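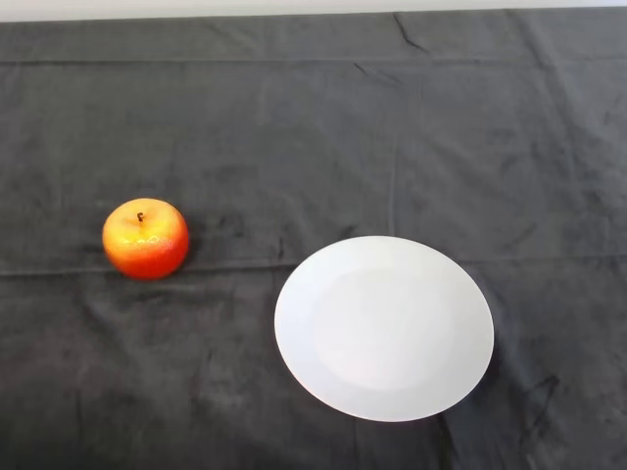

One apple, one plate.

My cousin Aliki Spanos has given up snacks. She has also given up breakfast, bread after lunch, and any fruit that an app called Vedex has decided is "fast". I know this because she told me over the phone for most of an hour, and then she sent me the link, and then she sent me the link again.

So I signed up for the free trial. I went in a skeptic and I may as well say so up front, because these posts usually start with "I was skeptical at first!!" and you know where that's going.

The way it works is that you type in everything you eat and it gives each thing a score. Low is bad, high is good, and there's no upper limit that I could find. My first morning I had toast with butter, coffee with milk and an apple, and I scored 67. I asked Aliki if that was good. She said it depends on what I got the day before. I hadn't had a day before. She said to give it time.

Second morning, same toast, same coffee, same kind of apple out of the same bag. 41. I went back through all the entries looking for a typo and there wasn't one. The help page says the score "learns from you," and I would love to know what it learned overnight while I was asleep.

I wrote to support and got a reply from an Emília Jurčo, who was very polite and very fast, I'll give her that. She said scores are "personal and dynamic" and may reflect timing. I asked what timing. She sent me an article on timing. The article says to eat when your body is ready, and that the paid plan will tell you when your body is ready. I'm fifty-three. I've been getting hungry without a subscription for a good while now.

What bothers me more is the fruit business. Aliki used to eat a peach standing over the sink every afternoon in August, juice down to the elbows, and she'd go on about it like she'd been to the opera. Now she cuts up a quarter of one and has it with a spoonful of nut butter to "slow it down". I asked who told her a peach needed slowing down and she said the science is pretty clear. I asked which science. She said it was in the app. 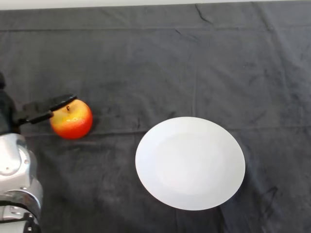
I did go looking for it, to be fair to her. There's a tab called Research and it has a list of studies, and I opened the first several. One was on rats. One was a survey of people who already use Vedex, asking if they like Vedex. One was a dead link. Maybe there is a great one farther down and I quit too early, and if somebody has read the whole list I'd be glad to hear it – I mean that, the comments are open.

I don't think Aliki is dumb, by the way. She's the one in the family who reads the phone contract. She says she sleeps better and her knees hurt less, and I believe that she sleeps better. She also quit drinking wine on weeknights the same month she signed up, but the app gets the credit for that too, apparently.

My neighbor Manolis Vlachopoulos has a different one, Dimeck, with a thing you wear on your arm. We compared them over the fence. His app loves oatmeal and mine can't stand it. Mine is fine with rice if it's cold. His has no opinion on cold. Between the two of us we figured out that the only food both of them approve of without a warning is boiled eggs, and he doesn't like eggs.

He paid 281 dollars for his, for the year. Mine would have gone to 346 if I'd let the trial run out, and I very nearly did, because the cancel button is not on the page called Cancel. It's under Your Journey. You have to tell it why you're leaving, and "it's too expensive" gets you a discount, and "other" gets you a box to fill in that won't take less than a full sentence. I typed "I would like to eat an apple." It took that.

A few people have asked what I'm doing for food now, as if I'd come back from somewhere. I'm having what I had before. Toast, coffee, whatever fruit is cheap. I did keep one habit from it, I'll admit – I sit down for breakfast now, since I had to sit down anyway to type it all in. I can't say if it's done anything for me. The coffee stays hot for about as long as it did when I was standing up.

Aliki called last night and asked for my plum cake recipe. She says it's for guests.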